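Visit report: Ekico plug-in workshop, Plinitz

The Ekico site in Plinitz opens to visitors on one Friday in February, from 10 am. The company makes software synthesisers and effects for Mac and Windows, and the tour covers sound design, testing and the listening room. I went mainly to hear Orozco, their wavetable instrument, on decent monitors.

The sound design room comes first. Orozco ships with 2,405 presets, of which over 100 were rebuilt for the current version. Each is checked for level and for clicks at the loop point before it goes into the library. The designer's screen showed two oscillators feeding one filter, with the modulation drawn directly on the wavetable display. Editing a table by hand is slow work, and most of the staff import short recordings and trim them.

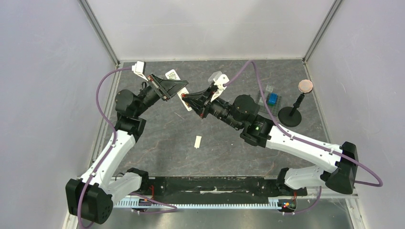

Two robot arms over a dark grey tabletop.

Testing takes up the largest part of the building. Every build is loaded in several hosts on both systems and played at different buffer sizes. A patch with 2,000 automation points is used to find dropouts. Processor load is logged per voice, so a heavy unison setting shows up at once. Visitors could change the sample rate during playback - the audio stopped for a moment and came back in tune.

The listening room has a treated ceiling and 2 pairs of monitors. We heard the same bass patch with oversampling off and on. The difference was clear in the top octave and hard to pick out lower down. Berkeck, the new reverb, was shown as a beta. Its short rooms are good, but the long tails still have a metallic ring.

Questions on licensing were answered at the end. Activation works offline by means of a key file, and one licence covers both systems. Parking is behind the building and the tour ends at 1 pm.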